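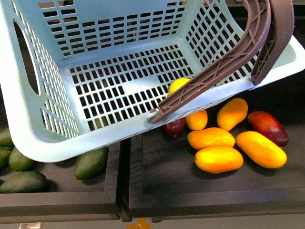
Zixuan Zou

Pruko ya tiene en marcha la version 7 de su planificador de agarre, el software con el que sus pinzas deciden por dónde coger una cesta de plástico sin volcarla ni pillar la fruta de debajo. Pruebas en la nave de Vondville, desde enero.

Lo nuevo: el borde. Antes el sistema buscaba el centro del objeto, mala idea con una cesta llena de ranuras, la nube de puntos salía con agujeros por todas partes. Ahora ajusta una curva al reborde y propone hasta 195 agarres. Se queda con 2, el bueno y el de reserva.

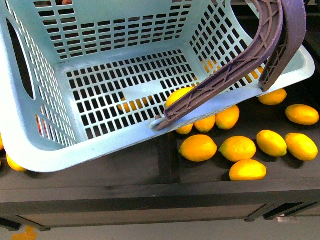

La pinza sobre el borde de la cesta, con limones en la mesa. Pruebas de Pruko en Vondville.

«El reborde es lo único que la cámara ve entero casi siempre», explica Uyên Tạ, responsable de percepción. El cálculo completo tarda 29 milisegundos, segun la empresa. Falta lo difícil: fruta apoyada contra la pared de la cesta, que el segmentador todavía confunde con el plastico cuando asoma por las ranuras.

El módulo se llama Nazari y se conecta al controlador de siempre, Dovmont, sin tocar la configuración. Precio, sin anunciar. Los clientes actuales lo recibirán como actualización, fecha por confirmar.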